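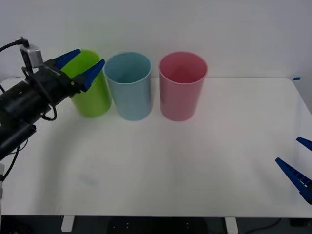

Latodness Robotics Club > Class projects > Cup sorting, two arms

snishad
19/05/2024
Our project for the Gometti unit is sorting by cup color. Green, light blue, pink, in that order along the back edge. We have 43 practice runs recorded and need more before the June demo. Left arm does most of the work so far. Should the right arm stay parked, or should we split the cups between them?

brunet_lab
Split them. The pink one is a long reach from the left.

torque21
I disagree. Two arms means two things to debug. Get one arm working, then add the other. Our group lost five class periods to arms bumping into each other.

brunet_lab
You had them sharing one cup. Give each arm its own side and it's fine.

snishad
We also want to do drink cans, with the left arm holding a can up by the green cup. The question is where to grip. I say the middle of the can, my partner says close to the top.

torque21
Middle. High up you end up pinching near the lid.

gav_315
Depends on what comes next. If you want to tip it, go higher — the low end swings less. We did ours high for the Gavance contest and it scored fine.

torque21
Scored fine on a different task. For a straight lift I would stay in the middle.

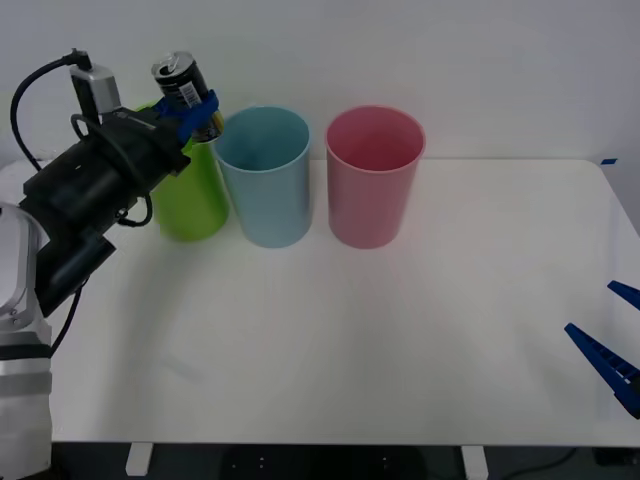 Reply 9
snishad
OK, middle grip, and the right arm stays out of it until the left one is reliable. I'll post the run log when we get to 315.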